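Vasgate Residents' Association
Minutes of the ordinary meeting, August 3, 2023
Held in the ground floor meeting room, Charpentier House

Present: 12 members, plus one representative of Tudari, the managing agents for the car park.

1. Minutes of the last meeting
The minutes of the April meeting were agreed with one correction. Under item 4, "north stair" should read "south stair".

2. Matters arising
The broken handrail on the south stair has been replaced. The light outside the pay office is still out and has been reported a second time. The bicycle stands are on order but no delivery date has been given.

3. Multi-storey car park
Tudari reported that the yearly inspection of the concrete had been done and that no urgent repairs were needed. Small patches on the top deck will be resealed in the autumn, one half at a time, so that the other half can stay open. Members asked for two weeks' notice on the stair doors before either half is closed. This was agreed.

There was a long discussion about headlights. Residents on the lower floors facing the car park said that cars turning on the upper levels late in the evening shine straight into bedrooms, as the sides are open. Tudari said that solid panels would not be possible on account of ventilation. Mesh screens had been priced by Vuro for one level only, and a written quotation will be sent round before the next meeting.

A member asked whether the rate for residents' permits would change. Tudari said that the present rate would hold until the end of the financial year.

4. Lawn and trees
The grass beside the car park was discussed next. The mowing contract allows for a cut every fortnight, but two cuts were missed in early summer and members felt the edges had been poorly finished. The secretary will write to the contractor and ask for a credit.

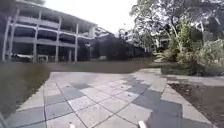 Can residents use the lawn for the summer picnic without asking the council first? Small gatherings need no permission, but anything with a gazebo, a barbecue or amplified music has to be booked through the parks office at least three weeks ahead.

The picnic will go ahead on that basis, with cold food only and no music. It was noted that 803 leaflets had been left over from last year's print run — these have the wrong telephone number and will be recycled. A new run of 200 was approved.

On the trees, two members asked for the lower branches to be lifted where they hang over the footpath. Others were against heavy cutting, as the trees give shade and hide part of the view of the car park. It was agreed to ask for light pruning along the path only, after the nesting season.

5. Money
The balance stands at roughly £500 after the insurance was paid. No large bills are expected before the new year. The hire charge for the meeting room is unchanged.

6. Any other business
Trolleys are again being left by the ground level entrance. Tudari will speak to the shop.
The noticeboard key is missing — whoever has it is asked to return it to the office.

Actions
Tudari: notice of top deck closures; Vuro quotation; trolleys.
Secretary: letter on mowing; request for pruning; leaflets.

The meeting closed at ten to nine. The date of the next meeting will be put on the noticeboard.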